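Kuster Patch Kit

The Kuster Patch Kit is a tabletop set for robot arms, used for practising the handling of network cables. It is sold by Gresora, a supplier of training equipment for automation, and was first offered on 18/05/2018. The kit is meant for teaching rooms and small workshops where people want to try out cable work on a bench before going near live equipment.

Contents

The standard kit holds a pair of slim gripper fingers, mounting brackets, a bag of patch cables and a printed guide. The fingers have toothed inner edges, so that a round cable or a ribbed boot can be held upright without turning. They fit most light two-finger grippers by means of 2 screws on each side. A fitting plate for older arms is sold separately under the name Barrera.

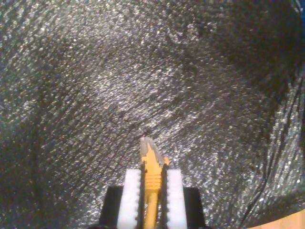

Cables wear out sooner than any other part of the kit. The small latch on the plug bends after repeated use, and the guide advises changing a cable after 200 insertions. Spare cables come in packs of five. Any ordinary patch cable with a moulded boot may be used instead, though very thin flat ones tend to slip.

Use

The arm picks up a loose cable, turns the plug to face the port and pushes it home. In the harder exercises it must also pull the plug out again, which means pressing the latch while drawing back. The guide starts with a single port at the edge of a block and moves on to ports with cables on either side.

No rack is supplied. Buyers provide their own switch, and many use retired office equipment in a short open rack – the guide gives a drawing for fixing one to a base plate. A soft covering over the bench is suggested to protect the plugs when they are dropped. 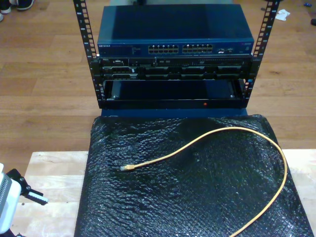

Open rack with a NETGEAR switch above a DELL server; a yellow Ethernet cable lies on black bubble wrap in front.

Software

Exercises are loaded through Prerkix, a program that stores arm positions and keeps a log of each attempt. It runs on an ordinary laptop. An update in June of the same year added a slower approach speed and a setting for grip force. Positions saved in the first version have to be entered again by hand.

Versions and price

There are two versions. The standard kit was listed at 2,293 euros without an arm. The larger one adds a second pair of fingers and a longer set of exercises – its price is given on request.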